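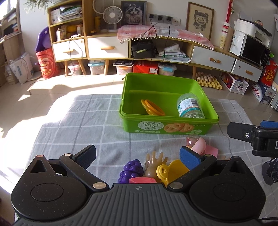 4. Setting up a fight card

Applies to Zonotier Ringside, desktop and tablet. Phone version can view a card and score it but can't build one. Log in with the promoter or matchmaker account, judges' logins won't show the Card tab.

Before you start

Have these to hand:
Bout sheet from the matchmaker, final or near enough
License numbers for both corners
Contracted weights, incl. any catchweights
Ruleset for each bout (amateur, pro, grappling only)

If the bout sheet is still moving around, build the card anyway and leave it in Draft. Drafts don't go to the scoring tablets.

4.1 Create the event

1. Card > New event.
2. Type the event name. Keep it short, the overlay cuts long names.
3. Pick the venue. Not on the list? Hit Add venue, fill in name and time zone, save.
4. Set doors and first bell. First bell drives the whole running order so get it right. 6:30 pm means 6:30 pm venue time, not your laptop's time.
5. Choose cage or ring. Changes the corner labels and the foul list.
6. Save. You get an event code, e.g. 1474. Write it down, every tablet asks for it.

Note: The event code stays the same if you rename the event. It changes if you duplicate it.

4.2 Add the bouts

1. Open the event, tap Bouts, then Add bout.
2. Red corner first. Search by last name or license number. License number is safer, there are a lot of duplicate names in the regional lists.
3. Blue corner, same again.
4. Weight class. For a catchweight choose Other and enter the contracted limit in pounds.
5. Rounds and round length. Defaults come from the ruleset. Title bouts default to five rounds, everything else three.
6. Tick Title if there's a belt on the line. This also removes the one pound allowance at the weigh in.
7. Save bout.

Repeat for the rest. The maximum is 18 bouts on one card. For a two-day tournament make two events and link them under Event > Linked.

Names with accents: type them properly. Bogdan Żak is not the same record as Bogdan Zak, and the search will happily let you create a second fighter with no record at all. If you've already done it, see Merging fighters in section 9.

Caution: Don't swap corners by deleting the bout and adding it again. You lose the medicals attached to it. Use Swap corners in the bout menu.

4.3 Running order

1. Tap Order.
2. Drag bouts up or down. Bottom of the list is the main event.
3. Put in the intermission with Add break. Length in minutes.
4. Mark one bout as Swing if you're on a broadcast clock. Swing bouts can be moved on the night without unlocking the card.
5. Check the estimated finish at the foot of the page. It assumes every bout goes the distance, so it will look late.

4.4 Weigh in

1. Event > Weigh in > Start.
2. Enter each weight as it's called. One decimal place.
3. Over the limit shows amber. Tap it and pick Retry, Catchweight agreed or Bout off.
4. If you use a Jellia scale, turn on Auto read and wait for the beep before the fighter steps down. Manual entry still works with it on.
5. Both corners green = bout confirmed.
6. Close the weigh in once everyone's done. The inspector's PIN is needed for this, not yours.

Note: Retry starts a one hour timer. It keeps running if you close the app.

Caution: Bout off can't be undone after the weigh in is closed. The bout has to be added again from scratch and both corners re-weighed.

4.5 Lock and send

1. Read the card through once more. Out loud helps.
2. Card > Lock.
3. Judges, referee and timekeeper tablets: open the app, enter the event code, choose a seat.
4. Wait for the seat lights on your screen. All must be solid. A blinking light means the tablet has the card but not the ruleset, pull down to refresh.
5. Run Test round. Each judge enters a 10-9 and sends it. Clear the test scores when you're finished or they wil sit in round one.

Seats on a Flistport network box need port 1338 open. Venue wifi often blocks it, use the box's own network instead.

4.6 Late changes

Fighter pulls out after lock:

1. Card > Unlock. Inspector's PIN again.
2. Open the bout, tap Replace, pick the corner.
3. Find the new fighter. Medicals and weight have to be entered before the bout goes green.
4. Lock again. Tablets update by themselves, judges dont need to log out.

Bout moved but nobody replaced: just use Order, see 4.3.

Overlay still shows the old name? Restart the Gajewski graphics plug-in. It only reads the card when it starts up.

Next: 5. Scoring a round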